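January 30, 2026 - office room, Brerkwood

Furniture check before the Erraji delivery in February. Desks stay where they are. The open question is the round table in the middle, and whether it still suits small-item handling once the Hulville cabinets come in.

Table notes:

- Round top, light wood with darker streaks. Diameter not measured yet.
- Floor is large glossy tile. Chairs roll easily on it, so keep them pushed toward the desks during work at the table.
- Door side needs a clear path. The flat cardboard box goes to recycling unless Hiếu Quan wants it for packing.

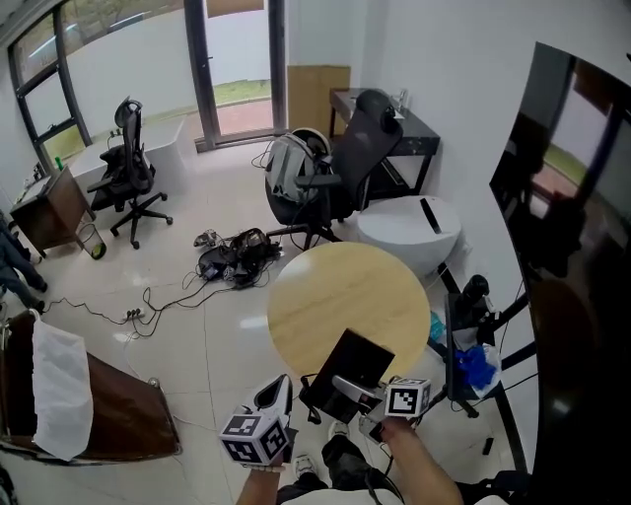

*Round table from the working side, glass door behind.*

Seat of the mesh chair at the grey desk is being used as a shelf (backpack, headset, cables). Cables should go in a drawer. The small glass bottle on that desk can stay, but label it if it holds anything other than water.

Daylight from the tall window is strong enough to work by in the morning. Glare off the tile is worse than off the wood. Tried the Warerley blind sample last week - it cut the glare but made the far corner too dark, so returned it. 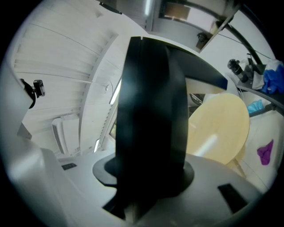
Ceiling lights are the fallback for late afternoon. Logged a request to have them checked, ticket 157, no reply yet.

To do:

- Measure the tabletop and the gap to both desks.
- Ask Erraji for cabinet depth with the doors open.
- Liner for the mesh wastebasket: 2 left in the pack, order more.
- Hiếu to confirm whether the brown cabinet moves or stays.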